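The Gripper You Hold Yourself

Mar 23, 2021

A company called Plernden will lend you a pair of grippers, a computer and a technician, and at the end of the job it hands you the recordings. The service is named Wustirik. It is aimed at small firms that want to teach a robot arm a packing task and don't own a robot arm yet.

The idea is simple enough. A person holds one gripper in each hand and does the work with those. The movements are saved, and the files are later used to train whatever arm the customer ends up buying. Plernden charges by the session, with a minimum order of 300 recorded runs.

I spent two days with the kit in Misimville, where Gönül Çınar runs the company's demonstrations. The first job was handling a blue carton and a bottle on a table covered in white paper. Çınar likes paper because small items show up well against it. It also keeps a record of the day's work, in its own way. 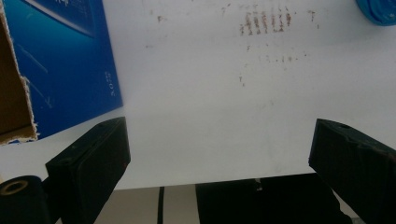 The work surface between the gripper fingers, with reddish-brown marks on the paper and the torn side of the carton at left.

The fingers are plain black blocks with flat inner faces. They are wider than I expected, and it took me a while to judge where the tips were. Large, stiff things are easy. Thin card is harder, and I crushed one flap badly on my first morning. By run 28 I had stopped looking at my hands and was watching the box, which Çınar says is the usual turning point.

The cables are the weak spot. They are thick, they pull on the forearm, and you have to plan your reach so that they don't sweep across the table. Radoslava Vondráček, who designed the current handles, told me a lighter version is due in December. "People complain about the cable before they complain about anything else," she said. 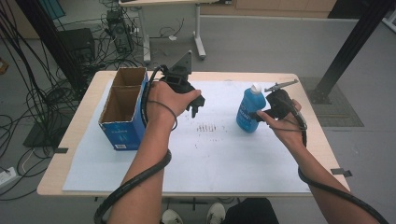
Two-handed work with the Wustirik kit. Cables run from both grippers along the forearms.

Over the two days we saved 133 runs. Çınar threw out the ones where I had dropped something or stopped halfway, and she was stricter about it than I would have been. Customers get a short report listing each rejected run and the reason.

The files open in the viewer Plernden supplies. Moving them elsewhere takes a conversion step, and the manual gives it half a page. Iwasaki, a smaller rival, includes conversion in its price but doesn't send a technician. For a first project I would take the technician.

A session costs $851 a day, setup included. Shipping the computer back is extra.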